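Home | Forums | Coaching & Mentoring | New posts | Log in

Thread: Is leadership coaching worth it for a brand new manager?

tallgrass_mo
So I got bumped up to team lead at Abera in March (yay, I think?) and HR is offering me a coaching package through Grivurgate. It's 25 sessions, and my department has to chip in $2,000 from the training budget. I've never managed anybody in my life. Has anyone done this as a total beginner?
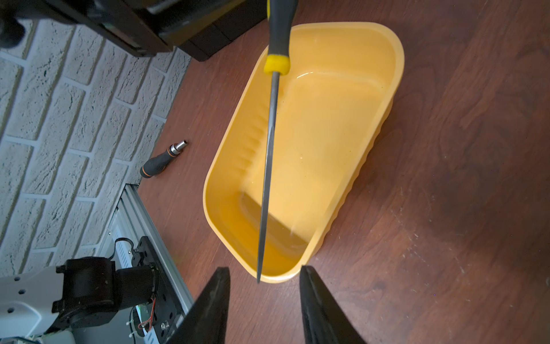
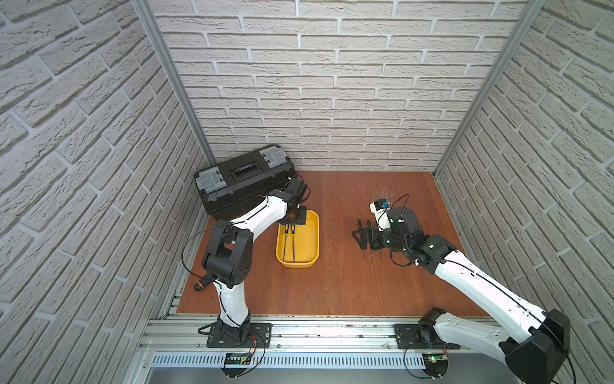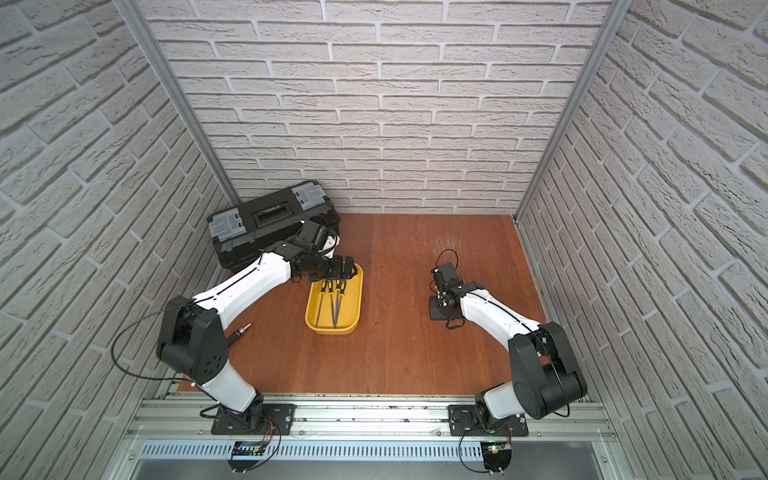
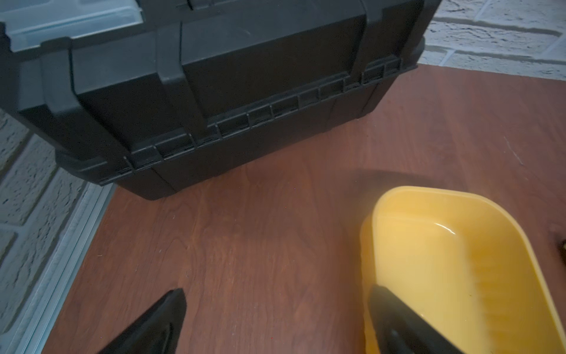
Screwdriver and yellow bin in the first one, black toolbox in the last.

pennywhistle722
Congrats!! I did Grivurgate when I moved up and I loved it. My coach made me practice hard conversations out loud until I quit apologizing every other sentence. The personality test at the start felt silly, but mine said I avoid conflict and, well, yeah.

DeskPlantDan
I'm going to disagree. 25 sessions is a lot for someone who hasn't run a team through one review cycle yet. You won't have anything to bring to the coach! I'd find a mentor inside the company first and ask HR if the offer is still good next year.

pennywhistle722
But the first months are when you pick up all the bad habits, Dan. I had plenty to bring. I cried in session 2 over a vacation schedule.

DeskPlantDan
Ha, fair. Still think it's too many. Ask if they'll split it.

quietharbor
We used Jornevby at my old job, group coaching, and I got more out of the other new managers than the coach. Might be cheaper too. Whatever you choose, find out what gets reported back to your boss. Ours got a summary and I wish I'd known.

tallgrass_mo
Oh wow, I hadn't even thought about the reporting thing. Emailing HR after lunch. I'm leaning toward asking for half now and half later, if they'll let me.

Comments (2)

mapleandrye: The Soltulthorpe office does the split thing, so it's definitely possible. Ask for it in writing.

oldboots: Did you end up going for it? Same boat over here.

Back to top | Next thread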